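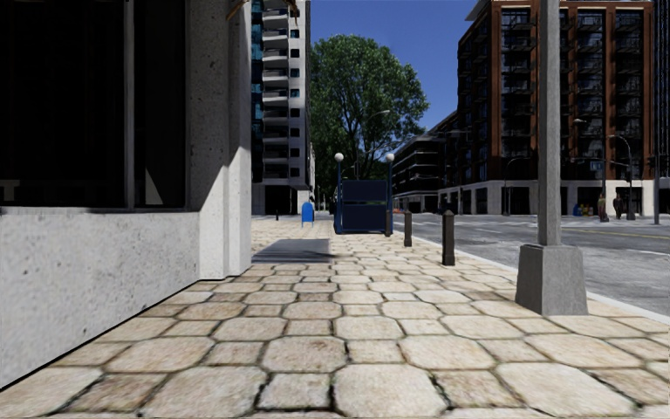
How long does a coil last in a sub-ohm tank? Mine go for a couple of weeks, less if I'm on a sweet juice, and the rest of this talk is mostly me explaining why I used to get three days.

Speaker notes, shop meetup talk, March 29, 2022

(Say hi, mugs are by the door, phones on silent please.)

OK so I want to start with my own dumb story. When I bought my first Golard tank I screwed in the coil, filled it up, hit the button, and got the worst mouthful of burnt cotton of my life. I figured the coil was bad. Put in another one, same thing! I went through a whole 5 pack before the guy at the counter asked if I was priming them. I was not priming them. I didn't know that was a word.

So, priming. Few drops of juice right into the middle, a drop on each of the cotton holes around the side, screw it in, fill the tank, and then walk away. Sixteen minutes is what I do, and only because that's how long my coffee takes plus washing the cup. Ten is probably fine. Zero is not fine.

(Pass the cut-open coils around now, the paper towel goes with them, they're gunky.)

Next thing is wattage. There's a range printed on the side of most coils and I know, we all bought the big mod and we want to use the big mod. Start at the low number. Take a few puffs, go up a little, take a few more. When it tastes good, stop there. I run my Firngate mesh coils well under the top number and I don't feel like I'm missing anything. My buddy runs his flat out and buys twice as many as me, so there's that.

Juice! This is the part where people get mad at me. If you love the custard stuff, the cereal stuff, anything that smells like a bakery, your coils are going to die young. It's the sweetener, it cooks onto the wire and turns into that black crust you're holding right now. I still vape it. I had a Cletmont caramel one all winter and it was so good, and I just bought more coils. Plain fruit or menthol with no added sweetener, way longer life.

(If somebody asks about rinsing coils: yes, I've tried it, hot water, let it dry a full day or two. Got a little flavor back, then it quit. Wouldn't bother.)

Chain vaping, quick one. The cotton needs a second to soak back up, especially with thick high-VG juice. If the taste goes thin, that's your warning. Put it down for a minute.

I kept a puff count for one coil on my Tănase mod, it has a counter in the menu. It got to 963 before I noticed the taste going off, and that was an unsweetened melon. Then I did the same coil type with the caramel and forgot to reset the counter, so no number, sorry. It was a lot less, trust me.

Leaks: check the O-rings before you blame the coil. Close the airflow when you fill. Don't leave it in a hot car (I did, the cup holder is still sticky).

Questions, then the swap table. Bring spare glass if you've got any, we're short on the 3 ml size. In April I'm doing batteries and wraps, so if you have a ripped wrap at home please stop using that cell now and bring it along in a plastic case.

We use cookies to make this site work and to remember your preferences. Accept all / Manage settings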